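Tokwood Major GNSS receiver review: good fixes, slow software

By Piroska Fodor

The Tokwood Major is a satellite positioning receiver for people who need to map things on the ground to within an inch or so. It sits on top of a pole, talks to a phone or tablet over Bluetooth, and takes corrections either from a network or from a second unit parked over a known point. I used it from late summer into November on a drainage survey for a small township, and on two side jobs: a cemetery map and a boundary sketch for a neighbor who wanted to know where to put a fence.

I paid for the receiver myself. Tokwood did not see this review before it went up.

What comes in the case

You get the receiver, a charger, a USB cable, a short whip antenna for the radio, a quick-release adapter for the pole, and a printed card with the default passwords. The pole is not included. Neither is the bracket for your tablet. If you are coming from another brand you probably have both. If this is your first receiver, add them to your budget before you compare prices.

The case is hard plastic with cut foam. The foam has no slot for the radio antenna when it is attached, so you have to unscrew it every time you pack up. The thread is fine and easy to cross in cold weather. I would have liked a push-on connector.

Setup

The first start took most of an evening. The receiver wants a firmware update before it will do anything, and the update goes through Skesus, the company's desktop program. Skesus needs an account, and the account needs a serial number that is printed under the battery. Write it down before you put the battery in.

After that, pairing was simple. I tried it with an older Android tablet and a newer phone, and both found the receiver on the first attempt. It remembered them afterward, including after the battery had been out.

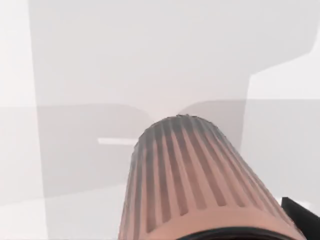

Rendered view with a ribbed, rounded finger in the foreground.

Entering the correction service was more work. The app has a form for the server address, port, mount point and login, and it clears the whole form if you get the password wrong. I ended up keeping the details in a note and pasting them in one at a time. You only do this once for each service, but it is an odd thing to leave unfixed in a product that has been on sale this long.

Accuracy

In an open field, with network corrections, the Major gets a fixed position quickly and holds it. I set up over a county control mark at the start and end of every working day, and the horizontal difference was always inside what I needed for drainage work. Heights were a little looser, as they are with every receiver I have used.

Trees are harder. The cemetery has a row of old maples down one side, and under them the receiver dropped from fixed to float over and over while the leaves were on. When I went back in November it held a fix at all but 3 of the headstones I had skipped. For those I measured with a tape from two good points and worked out the position afterward.

One thing I liked is that the Major is honest about bad positions. When it loses the fix, the app turns the coordinate readout orange and will not store a point unless you confirm. My last receiver would happily save a float position with the same icon as a good one, and I did not find out until I was back at my desk looking at a culvert in the middle of a road.

Tilt correction

The receiver can correct for a leaning pole. You rock it back and forth for a few seconds to wake up the sensor, then you can put the tip against a wall corner or under a guardrail and store the point without leveling. It works. I checked it against a leveled pole on the same mark and was happy using it for ditches, inlets and fence posts. I turned it off for control points and would suggest you do the same.

It switches itself off if you stand still for too long, and the beep that tells you so is quiet. Near traffic I missed it more than once.

Battery

Tokwood claims 12 hours on a charge. I got almost that on warm days with network corrections over the phone. With the internal radio transmitting as a base station the battery gave out sometime after lunch, so plan on a spare. The battery slides out without tools, and a second one can charge while you work.

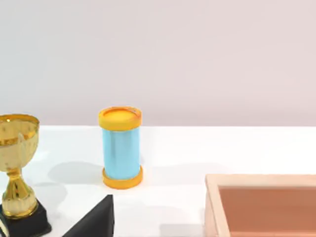 The field app

Orby is the free app that goes with the receiver. It handles points, lines and areas, lets you build a list of feature codes, and shows your own background map if you load one beforehand. For a simple job it is enough.

It slows down as the project grows. My drainage job passed 700 points, and by then there was a clear wait between pressing the store button and seeing the point appear on the map. Splitting the job into smaller files fixed it, though then you have to join them again later. Photos attached to points are saved under random names, so keep the export table or you will never match them up.

Export is good. Orby writes CSV, shapefile and GeoPackage, and the coordinate system came through correctly in all three. You can also skip Orby and send the position straight to another mapping app, and that is what I did for the last part of the drainage survey. The receiver behaved just as well that way, but I lost the orange warning — the other app shows fix status as a small number in a corner.

Office software

Skesus does post-processing, firmware updates and reports. The processing itself gave me sensible results. The program around it is slow to open, and the report template puts the page number on top of the last line of the table. I now copy the numbers into my own sheet.

Support

I wrote to support twice. The question about the radio channel spacing got a clear answer by the next morning. The one about the report template got a reply saying it had been passed along, and I have not heard more.

Who should buy it

If you map utilities, drainage, trails or trees and you already have mapping software you like, the Major is a solid receiver at a fair price. If you want one company's hardware and software to carry the whole job, try Orby with a big file before you commit. Anyone working mostly in dense woods should borrow one first and walk it through the worst spot they have.

I am keeping mine. The spare battery arrived last week, along with a second adapter for the short pole.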